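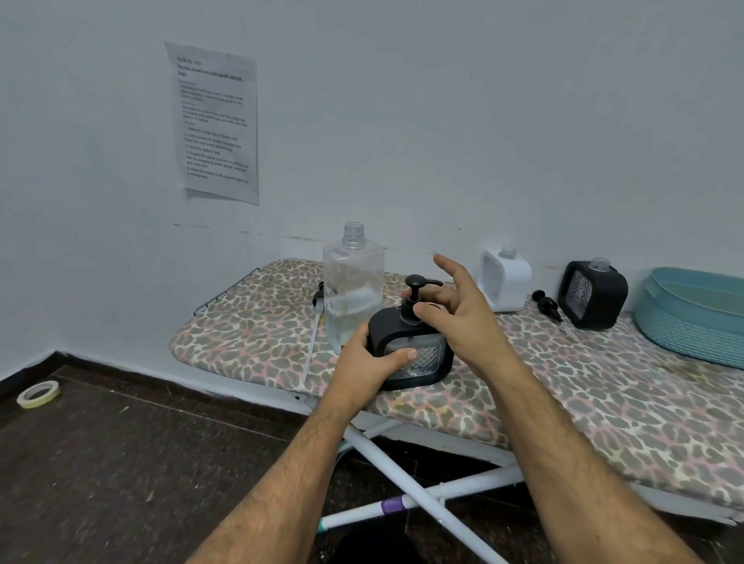 Small Kitchen, Big Snack Drawer: Everything I Know About Buying Nuts, Seeds and Dried Fruit in Bulk

I love a bulk buy. I love the weight of the bag, I love the price per pound, and I really love opening the cabinet in the middle of the afternoon and finding something good that I don't have to cook. What I did not love, for years, was throwing away the bottom third of everything because it had gone stale or tasted like old paint. So these are the tips that fixed it for me, in no particular order. Take what you like!

Smell before you store

Nuts go rancid long before they go moldy, and the nose picks it up first. Open the bag, stick your face in, breathe. Fresh walnuts smell mild and a little sweet. Tired ones smell like crayons or putty. If a new bag smells that way on day one, take it back to the store with the receipt, because time won't improve it and roasting only hides it for an evening. I do this in the parking lot now (yes, people look).

Which ones go off first

Walnuts, pecans and pine nuts are the delicate crowd. They have a lot of the kind of oil that spoils quickly, so I buy those in smaller amounts and they go straight in the freezer. Almonds and hazelnuts are much tougher, especially with the skins still on. Cashews sit in the middle. Anything chopped, sliced or ground spoils faster than the same nut left whole, so buy whole and chop when you need it. A heavy knife and a damp dish towel under the cutting board is all the equipment you need.

Mixed nuts are only as long-lived as the most delicate thing in the mix! If there are walnuts in there, treat the whole bag like walnuts.

The freezer is your friend

Nuts don't freeze hard the way berries do. You can pour them right out and eat them cold, and cold pecans are a treat all by themselves. Squeeze the air out, keep them away from the onions and the fish (they soak up smells like a sponge), and let the bag come to room temperature before you open it if you're putting the leftovers back. Otherwise water beads up on the cold nuts and you get soft ones.

Portion it all the day you bring it home

This is the one that changed my kitchen. A giant bag gets opened and closed all month, and each time it gets a fresh helping of warm, damp air. Little bags get opened one time each. They also stop me from standing at the counter eating straight out of the big one, which I will absolutely do.

My way of doing it: fold the top of each small bag outward into a cuff so the zipper stays clean, stand it up in a coffee mug, and spoon the nuts in. A big serving spoon is faster than a scoop because it fits the mouth of the bag. Unfold the cuff, press out the air with the flat of your hand, zip from one side to the other, then run your thumbnail back along the seam. Salt on the zipper is the number one reason a bag won't hold, so wipe it with a dry paper towel first. Write the month on a piece of masking tape. I've got a stack marked June in there right now and they're still perfect.

No counter? Make one

My apartment kitchen has a stretch of counter barely wide enough for a toaster, so I've gotten creative over the years. A cutting board across an open drawer works for light jobs. So does a baking sheet across the sink, and the top of the washing machine if it isn't running.
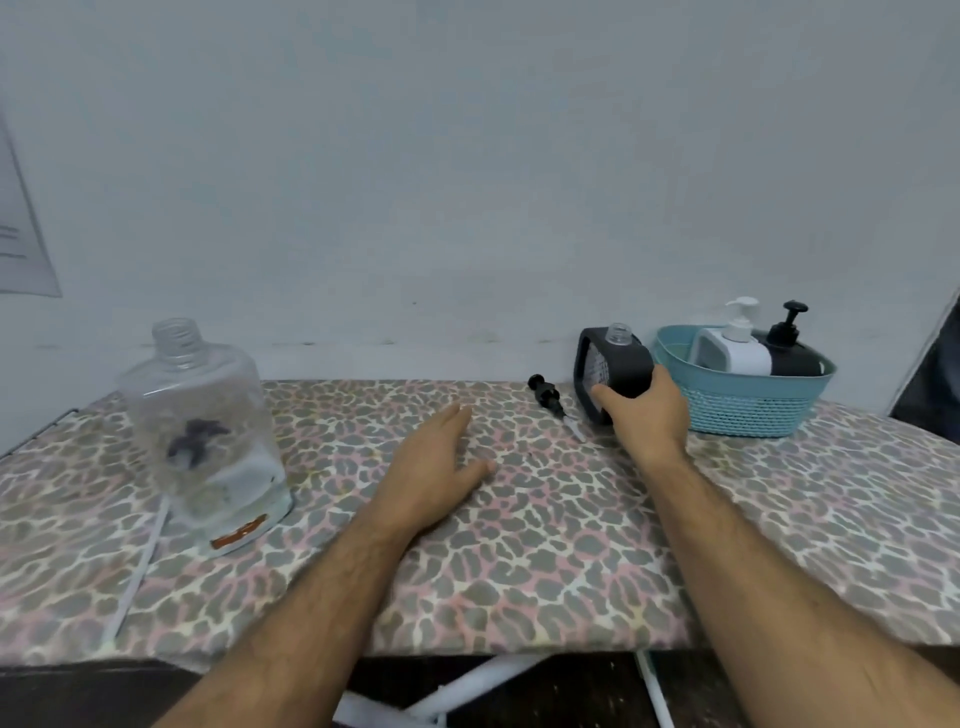 Height matters more than people think when you're filling bags for an hour, because bending over a coffee table will ruin your back for the weekend. You want the surface just below your elbows. That makes an ironing board a terrific stand-in, since most of them adjust, and there's no rule that a work table has to look serious: a leopard-print cover with patches of pink in it cheers up a plain wall and a dull chore at the same time! Do put something flat and washable on top wherever food is going to touch, and keep the weight toward the middle. Big things like a clear plastic bottle can stand off to the side. Check that the legs are locked before you set anything down, and don't lean on the narrow end. I learned that with two pounds of sunflower seeds.

Wide-mouth bottles and jars

For sunflower seeds, pepitas, rice and lentils, I skip the bags and use any clean bottle or jar with a good lid. Wash it, then let it dry upside down overnight and right side up for most of the next day. The neck always holds more water than you'd guess. If you don't own a funnel, roll a sheet of parchment into a cone and tape it. Stop filling a little below the neck so you can shake things loose when they settle.

Dried fruit needs its own rules

Keep it away from the nuts until the day you eat them together. Raisins and apricots give off moisture and the nuts drink it right up, so a beautiful crunchy trail mix turns chewy inside of a week. I keep the fruit in one box and the nuts in another and mix a handful of each in a bowl. If raisins dry out, cover them with hot tea for ten minutes and drain. Wonderful in oatmeal.

If your dates come in a brick, chill the brick first and cut it with an oiled knife. So much less sticky.

Waking up sleepy nuts

Soft but not rancid? Spread them in a single layer on a rimmed sheet and put them in a low oven until you can smell them from the next room, then take them out right away. They'll still feel soft when they're hot and crisp up as they cool. Don't bag them warm! I leave mine on the sheet for 60 minutes, door closed so the cat keeps her opinions to herself.

A dry skillet works for small amounts. Stay with it and keep shaking.

The storage box

Any box with a lid that fits your shelf. Shoebox size is nice because you can slide it out like a drawer. Stand the little bags up on edge like index cards, newest at the back, and always pull from the front. My favorite is a Savema box I've had forever, but a cookie tin is just as good and keeps the light out too. Light is hard on nuts, so if your box is clear, give it the darkest cabinet.

And tuck a bay leaf in if it makes you happy. My grandmother swore it kept the pantry moths away. I've never proved it one way or the other, but a night or two in the freezer before things go on the shelf certainly helps.

Comments (4)

Olach
The mug trick!! I've been holding bags open with my teeth and one hand for years. Did 14 bags of almonds last night and the zippers stayed clean on every one.

Sakska
Do you rinse salted nuts before freezing? My husband has to watch his salt and the unsalted ones cost more here.

Reply from the author
I wouldn't, they're hard to get really dry again. Try rubbing them in a clean dish towel, a surprising amount comes off. Or mix half and half with plain almonds.

Shakya405
I cut a piece of plastic tablecloth to go over my ironing board and it rolls up in the closet when I'm done. Also good for wrapping presents.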